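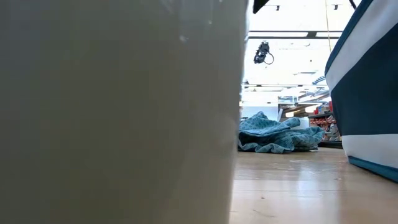
TV & REALITY

January 22, 2025

Ok quick one before work. Finally caught up on Stoddale, 12 episodes in, and I have feelings. Kazlauskienė walking out at the reunion?? Did not see that coming. She gave that villa everything and they edited her down to 8 minutes, tops.

And Tamás Szénási sitting there smirking the whole time. Please. He had the alliance, he had the immunity, still couldnt say sorry.

My post on the October finale got some 3,000 views so clearly I'm not the only one obsessed. Team K forever. Someone tell me if the extra epsiode is worth it, I heard mixed things. More tonight if I get home in time.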